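Dernière mise à jour : 5 août 2026. Mainteneuse : Malathi Nair. Relectures : Kumaresan Marar et Ibrahim Amadi.

# Skurnthorpe – corpus de recettes de confitures et de conserves familiales

Skurnthorpe rassemble des recettes de confitures, gelées, chutneys et légumes au vinaigre, recopiées de cahiers de cuisine que des familles ont bien voulu nous prêter. Tout est transcrit à la main, ligne par ligne, avec les fautes, les ratures et les « un bon verre de sucre » d'origine. C'est un régal à lire, et on espère que ce sera aussi utile à celles et ceux qui travaillent sur le français du quotidien !

## Ce que contient le dépôt

- `cahiers/` : un dossier par cahier, 20 en tout, texte brut en UTF-8
- `normalise/` : les mêmes recettes, orthographe modernisée et mesures converties
- `lexique.tsv` : les mots de cuisine régionaux, avec le cahier où on les trouve
- `outils/` : les scripts de conversion et de vérification
- `NOTES.md` : les hésitations de lecture, cahier par cahier

Chaque recette porte un identifiant stable (`gilani-014`, par exemple). On ne renumérote jamais, même quand une recette se révèle être la suite de la précédente ; dans ce cas, le champ `suite_de` fait le lien.
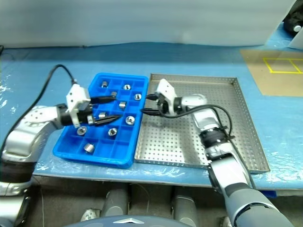

Le cahier Gilani mérite qu'on commence par lui. Il est long, bavard, et son autrice note à côté de chaque gelée de coing le temps qu'il faisait et qui est passé à la maison. On a tout gardé dans le champ `marge`. Padmavathi Gounder y a retrouvé trois versions d'une même marmelade, où le citron grignote peu à peu la place de l'orange amère – c'est passionnant à suivre d'une page à l'autre.

## Format d'une recette

```
id: gilani-014
titre: Gelée de coings de la tante
ingredients:
 - coings, un plein panier
 - sucre, poids pour poids avec le jus
etapes:
 - Essuyer les coings, les couper sans les peler.
 - Couvrir d'eau et cuire jusqu'à ce qu'ils cèdent.
marge: pluie toute la semaine
lecture: sure
```

Le champ `lecture` prend les valeurs `sure`, `probable` ou `douteuse`. Si un mot est illisible, on écrit `[?]` et on laisse la phrase comme elle est. Pas de reconstitution, même quand on est certain d'avoir deviné !

## Normalisation

Les anciennes mesures ont donné du fil à retordre. Une « livre » vaut 500 g dans la plupart des cahiers, mais celui de Skotmont compte autrement, et une note de couverture le précise noir sur blanc. Les verres, bols et poignées restent tels quels dans les deux versions. Les températures n'existent presque nulle part : on lit « feu doux », « grand feu », « au coin du fourneau », et ces expressions ont leur propre colonne dans le lexique.
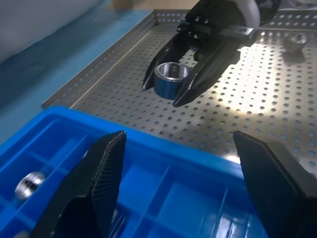

Pour relancer la conversion sur un seul cahier :

```
python outils/normalise.py --cahier skotmont --sortie normalise/
```

Le script s'arrête à la première mesure inconnue et affiche la ligne. Ajoutez-la à `outils/mesures.yml`, puis relancez. Sunil Howlader a écrit une option `--tout-voir` qui liste toutes les inconnues d'un coup, très pratique pour un cahier neuf.

## Limites

Les fruits rouges et les agrumes dominent largement, les légumes sont plus rares. Deux cahiers ont perdu leurs premières pages. Certaines recettes sont manifestement recopiées de journaux ou de dos de paquets ; quand on le sait, c'est indiqué dans `NOTES.md`.

**Attention :** ces textes sont des documents, pas des consignes de sécurité alimentaire. Plusieurs procédés de stérilisation, surtout pour les haricots et les champignons, ne correspondent pas aux pratiques actuelles. Pour cuisiner, partez d'une source récente.

## Contribuer

Vous avez un cahier dans un tiroir ? On serait ravis de le découvrir ! Ouvrez un ticket avec l'étiquette `nouveau-cahier`, en indiquant la région et la période si vous les connaissez. Pour les corrections de lecture, une demande de fusion par cahier suffit, avec le numéro de page dans le message.

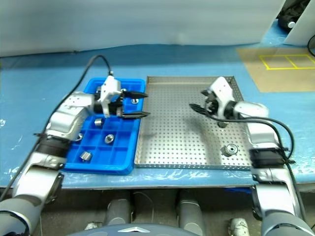 Avant d'envoyer quoi que ce soit, passez `python outils/verifie.py`. Il contrôle les identifiants, les champs vides et les lignes de plus de 40 mots dans `etapes` (souvent le signe de deux étapes collées). Les noms de personnes encore vivantes sont remplacés par une initiale, y compris dans les marges.

## À venir

- le cahier Nullik, presque entièrement consacré aux cornichons et aux petits oignons, prévu pour décembre
- un index par fruit, avec les variétés anciennes de pommes et de prunes
- une relecture complète de `lexique.tsv`, lettres A à F pour commencer

## Licence

Transcriptions et lexique : CC BY 4.0. Scripts : MIT. Merci de citer le corpus par son nom et d'indiquer l'identifiant des recettes utilisées.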